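Reusing grocery bags for mailing parcels?
Bastdale Swap & Mend Forum > Thrifty Living

kirsty_ellwood
Hello everyone, I hope you're all keeping well. I have a drawer (well, a drawer and most of a cupboard by now) stuffed full of paper grocery bags, and with my niece's birthday coming up in September I got to wondering whether I could wrap her parcel in one and save myself the trip for brown paper. It's a knitted blanket, so nothing breakable, but it has a long way to go and I'd hate for it to turn up in ribbons. Has anybody done this and had it arrive in one piece?

joycenyam
Oh, I do this all the time, Kirsty! Cut down one side seam, cut the bottom off, and you've got a lovely big sheet. Turn the printed side in and it looks just like the paper you'd pay for. I must have sent 12 parcels to my sister in Whiteley that way and she's never had a torn one. I put the blanket or sweater or whatever it is in a plastic bag first, in case of rain on the porch.

Nigel_H
I'm going to be the grump here, sorry. I sent a box of 7 paperbacks in grocery bag paper and it came back to me with the corners worn clean through and the address label hanging on by a thread. The bags have creases already folded into them, and creases are where paper gives up. For anything over a couple of pounds I'd leave the box bare and tape it properly.

joycenyam
Books are a different matter though, Nigel - all those hard corners! A blanket has some give to it. And you can iron the creases flat on low, with a dish towel over the top. It takes two minutes and I find it rather soothing with the radio on.

keithhebden
My brother is leaving out that he used leftover masking tape on that box. I was there. I'd side with Joyce for soft things, but use the proper wide packing tape, and run it all the way around both directions so it overlaps where it meets.

Nigel_H
It was good masking tape, Keith.

zeyu.tan
I used to work a mail counter, so a couple of small things from that side. Please skip the string, even though it looks so pretty, as it can catch in the sorting equipment. Cut off the handles too, and cover or turn in any old barcodes. And I'd write the address on a second slip and tuck it inside with the blanket, whatever you wrap it in. I saw plenty of parcels that had lost their label and had nothing in them to say where they belonged.

kirsty_ellwood
What a helpful bunch you are, thank you! The slip inside is such a sensible idea and I'd never have thought of it. I've put the blanket in an old sweater box, so I think I'll do box, tape, then ironed paper, and keep both Nigel and Joyce happy. I'll let you know how it gets on.

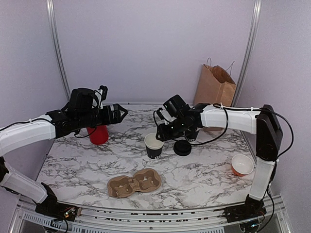

joycenyam
Which way do you fold the ends, Kirsty, in points like a present or straight down?

kirsty_ellwood
In points like a present, with the last flap tucked under and a long strip of packing tape right across it.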